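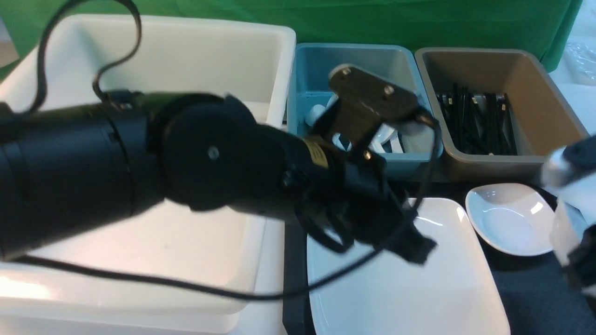

White utensils in the blue bin, black chopsticks in the tan-brown bin, and the white tub at left.

The sorting of utensils after a shared meal receives little attention in most household guides, and I have long considered this an omission. Readers who have followed my earlier entries on the supper series at Saliba will recall that the question of bins was left open in March. I am now in a position to set out the arrangement in full.

The supper is held every Wednesday and seats two long tables. Until this spring, all utensils were returned to a single drawer. Spoons and chopsticks were mixed together, and the person laying the tables was obliged to separate them again before each meal. On one evening in particular the first course was delayed by 10 minutes while this was done, and I resolved to review the matter.

The present arrangement assigns one container to each kind. Spoons are placed in the blue bin. They may lie in any direction, and I no longer ask that they be nested; the curved handles do not permit it in any case. Chopsticks are placed in the tan-brown bin and are to stand upright. The bin is not filled to capacity, and the bundle therefore leans to one side. I have accepted this. A fuller bin would hold the chopsticks straighter but would make it difficult to draw out a matching pair.

The white tub is reserved for items awaiting sorting. It is to be emptied before the tables are laid, and nothing is to be stored in it between meals. Its thick rim makes it comfortable to carry with both hands, even when it holds the full return from both tables.

Widad Abou Jaoude has asked whether labels should be attached to the bins. Her position is that guests who assist only occasionally cannot be expected to know the system. My own view is that the difference in color is sufficient – a guest who sees chopsticks in one bin and spoons in the other will generally continue in the same manner. We have agreed to proceed without labels for 7 suppers and to discuss the subject again.

Two matters remain outstanding. The first is the position of the bins. They stand side by side at present, which suits a person working alone but leads to some crowding when two people sort together. The second concerns the serving ladles, which are too long for either bin and continue to be kept on the hook beside the stove.

Correspondence on the storage of ladles is welcome and will be acknowledged in the next entry, together with the revised soup quantities that several readers have requested.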